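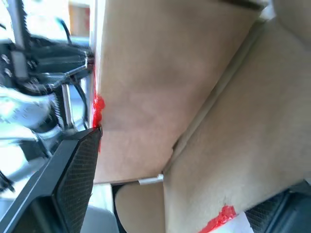

Issue 2, page 98

Folding and Closing Small Cartons: Project Report
Thitima Phuthong

Introduction

My project looked at the plain brown carton and what happens to it between being opened and being closed again. I chose it after a summer job in a packing room, where most of the spoiled cartons I saw had gone wrong at the folds and very few had gone wrong in the post. The work was done in the Wiriya workshop and finished in July.

Board and creases

Corrugated board is two flat sheets with a wavy sheet glued between them. When a crease is pressed in, the wavy layer is crushed along a line and the panel bends there. A good crease shows as a narrow ridge on one side. If the crease is shallow the panel springs back, and if it is too deep the outer sheet splits after a few bends. The direction of the waves matters as well. Creases running across them need more pressure than creases running along them, and the fold tends to wander if the pressure is uneven.

I did not make my own board. It came as flat blanks from Pindar, already cut and creased, and I kept them under a sheet of hardboard for a night before use to take the curl out.

Recording

Every fold was written up in a log with the panel, the crease and the result. The log had 2,048 entries by the end. After I took out the ones with a missing crease number there were 1,861 left, and all the remarks below come from those. The log sheets were the Starkidbridge ones we use for other coursework, with an extra column ruled in by hand.

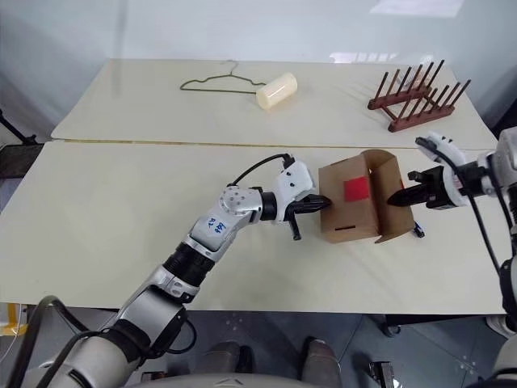

The position of the carton made more difference than I had expected. Laid on its side, a carton gives the flaps room to drop open under their own weight, and the walls lean out of square as soon as one flap is pushed. Stood on its end it behaves better, and with a grip on opposite sides, as the box on the white table has, there is a hold on the walls while the inner flap is dealt with. The open side should face whichever hand is doing the folding. I changed my method to this halfway through and did not go back.

Results

Short flaps folded cleanly nearly every time. Long flaps were worse, mainly at the corner where two creases meet, and a flap that had been bent the wrong way once seldom sat flat again. Cartons with a cut edge that had gone soft were the hardest to square up.

Further work

I would like to repeat the long flap tests with the Ovix board, which is thinner. I would also keep a separate sheet for corners, as the present log puts them under whichever panel was folded last.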